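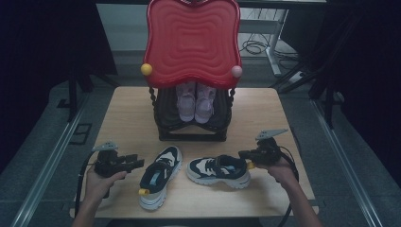 Zapatero pequeño con panel rojo y dos pares de zapatillas.

Reseña: juego de ganchillos Gedus, estuche de 6 piezas

Compré este juego hace dos meses, cuando se me rompió el ganchillo de aluminio que usaba para todo. Lo pedí en la tienda Skurer y pagué 2,819 con el envío incluido. Me pareció caro, y por eso quise probarlo bien antes de escribir.

Primero hice un cuello de algodón con el ganchillo de 5 mm. La punta es redonda y entra en el punto sin abrir el hilo. El mango es de goma blanda y la mano se cansa menos, aunque al principio yo lo agarraba demasiado fuerte y me dolía el pulgar. Después de una semana me acostumbré.

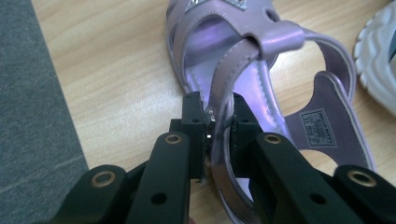
Vol. 6, núm. 5

Con lana el resultado es diferente. Gasté 300 gramos de la lana Abeysekara, que es bastante peluda, y el ganchillo más fino se enganchaba casi en cada vuelta. Lo pasé por una lija muy suave y mejoró -- pero no creo que una persona deba lijar una herramienta nueva.

Los números de las medidas están impresos en el mango y el más pequeño ya se está borrando. Mi juego anterior, de la marca Wamance, los tenía grabados en el metal y todavía se leen. El estuche cierra bien, solo que las tijeras no caben si están puestos todos los ganchillos.

¿Lo recomiendo? Para algodón y para hilos lisos, sí. Para mohair o lanas con mucho pelo yo buscaría otro. Le doy cuatro estrellas, y en noviembre, cuando termine la manta que tengo empezada, voy a añadir una nota sobre el ganchillo más grueso, que todavía casi no he usado.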